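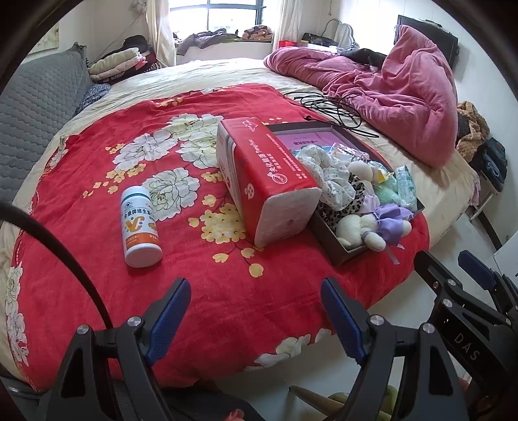 Floral Cloths and Bed Throws: Frequently Asked Questions

Kiều sells printed cotton cloths by mail from our workroom. Most of the questions we get are about washing, color and size, so we have put the answers on one page. Last updated Jan 13, 2021.

What can I use the cloth for?

People use it as a bed throw, a picnic cloth, a wrap for quilts in storage or a cover for a table. Many customers lay one over the sheet in the daytime when they sort small things on the bed, such as hair ties, snack packets or a vitamin bottle. It folds up with everything inside if you need the bed back in a hurry.

What sizes do you make?

Two. The small cloth is 85 cm square. The large one is cut to order, and you give us the length and width when you check out. Please measure the top of the mattress and then add the drop you want on each side. We don't add anything for you.

Which prints come in red?

The peony print and the plum print. The peony has large pale flowers with small yellow blossoms between them. The plum is a smaller pattern and looks busier from across a room. Both come in blue as well. Green is sold out until June.

Will the red run in the wash?

It can in the first wash or two. Wash it alone in cold water the first time, and keep it away from white or cream sheets until the rinse water is clear. After that you can wash it with other dark colors at up to 30 degrees. Don't leave it wet in a pile – the red can mark whatever is under it.

Can I put it on a light sheet right away?

We suggest washing it first. A dry cloth on a dry sheet is normally fine, but a damp towel or a spilled drink can move some of the dye.

How do I get a stain out?

Blot it, rinse from the back with cold water, and use a little dish soap. Bleach will turn the yellow parts of the print white, and we can't repair that. For oil or face cream, put cornstarch on the spot, leave it for 20 minutes and brush it off before washing.

Do I need to iron it?

No. If you want it flat, iron it on the back while it is slightly damp.

My pattern doesn't look like the one my sister received. Is it a mistake?

Probably not. The pattern is printed on a long roll, and each cloth is cut wherever the last one ended. You may have a whole flower in the middle or half of one at the hem. If you need two cloths to match, write that in the order notes and Raluca Filip will cut them from the same part of the repeat. This adds a few days.

Do you sell the shallow boxes too?

Yes, under the name Norkico. They are meant for hair accessories, samples and other small items, and they come in brown only. Lids are sold separately.

Can I return a cloth?

Small cloths can be returned unwashed. Large ones are cut to your measurements, so we take them back only if we made the error. Write to Phúc Nông with your order number and a photo of the problem.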